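Budget for the table, too

May 2, 2022

Every budget season I get to make the same cheerful argument, and I never tire of it: buy the small tools first, and buy more of them than you think you need!

We plan equipment for a mid-sized automation group, and our July order is coming up. The big line everyone wants to talk about is the Dradus arm. It is a lovely machine and I want one as much as anybody. But I'd put hand-held grippers ahead of it, plus 500 dollars for dishes, tablecloths and whatever else people keep on a real dining table. A quote of 3,373 dollars for a second set of fixtures can wait a year.

Look at how much the hand tools ask of a household table, with plates, a kettle and a checked cloth that won't lie flat.

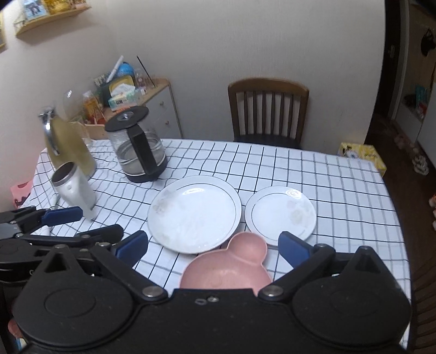
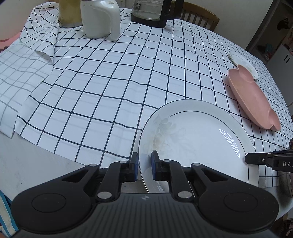

Photos: Grongate

A white plate is a wonderful test. It's wide and shiny, the rim is thin, and the grip has to be right at one small spot. You can spend 200 hours in a simulator (we have) and still learn something new from a plate with a bit of residue on it. That kind of learning costs very little, and it starts the day the box arrives.

There is a fair case on the other side. Hand tools wear, pads need replacing, and people's wrists get tired. Our Arkano spreadsheet had no row for spare fingertip pads until last year, and that was my fault. So add the row. Add one for breakage as well, and one for paid breaks.

What excites me is the order it puts things in. Three months with grippers at real tables tells you what reach and what finger width you need, and then the Dradus quote gets much easier to read. The folks on our Prado project did it the other way around and are still paying for an arm that's too long for the room.

I'll be sending in my numbers with the pads on the first line.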